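Using Computers and Phones in Everyday Life
Handout for Session 6: Keeping your photos in order, part two (albums, backups and sharing)
Evening class, Nuvville Learning Center
Dec 14, 2020

Welcome back, everyone, and thank you for sticking with it through a long fall. When we began in September a good many of you told me that the pictures on your phone were the thing you most wanted to get a grip on, so I've given them two evenings instead of one, and I'm glad I did. Part one was looking, sorting and throwing away. Tonight is about what to do with the ones you keep.

A quick word on the handout itself: the steps are written so that they fit most phones. Your buttons may have slightly different names, and after an update they may move again (they always do!). Look for the word that means the same thing and you'll be fine.

1. What an album really is

This caused some confusion last year, so let me go slowly. On most phones an album is a list. When you put a picture into an album called "Garden," the phone doesn't make a second picture, it just remembers that this one belongs on the garden list. So the same picture can sit in three albums and take up the space of one.

It follows that removing a picture from an album and deleting a picture are two different things. Your phone will usually ask which one you mean. Please read the question before you tap. I have tapped the wrong one myself, more than once, with a cup of tea in the other hand.

To make an album:
- Open your photo app and find the page called Albums, Collections or Library.
- Tap the plus sign, or the word New.
- Type a name. Short and plain is best.
- Tap the pictures you want, then tap Add or Done.

If you have 2,000 pictures, don't try to put every one of them in an album. Choose one trip or one birthday and do that. Then stop for the evening and do another next week.

2. Names that will make sense later

I like to put the year first and then the place, for instance "2019 Fulberg" or "2020 Lei." Albums sorted by name will then fall into order all by themselves, which I find very satisfying. "Misc" and "New folder 2" are the names we all use when we're tired, and they're no help at all by spring.

3. Backing up

A backup is a second copy kept somewhere else. The "somewhere else" matters. A copy on the same phone is lost along with the phone.

There are two common ways, and you may well want both:

Online storage. The phone sends your pictures over the internet to an account. Check that the setting is turned on, and check that it waits for Wi-Fi if your phone plan charges for data. Do note that with many of these services the phone and the account are kept the same – so if you delete a picture on the phone, it goes from the account too. Look for the word "sync" in the settings and read what it says beside it.

A drive or a computer at home. Plug in the phone with its cable, unlock the screen, and say yes when it asks about access. Copy the pictures into a folder with a good name. For a first go, 20 pictures is plenty. Open two or three of them from the new place before you delete anything from the phone.

4. Sharing an album

Choose the album, tap Share, and pick the people. Then look at what they are allowed to do: just look, or add their own as well. A link is handy, but anyone who gets hold of the link may be able to open it, so for family pictures I'd rather you invited people by name or email.

To try before next time

- Make one album with 14 pictures in it.
- Rename one album that has a silly name.
- Find your backup setting and write down whether it's on or off.
- If you have more than 1,000 pictures, bring your charger, as we'll be copying for a while.

The Sullurwood group is working from this same handout, so if you miss an evening you're welcome to sit in with them. Bring your glasses, bring your passwords on paper, and bring your questions – I'm always happy to go over something again. 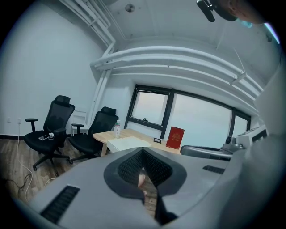
Fig. 1. Hand-held gripper with black mesh panels.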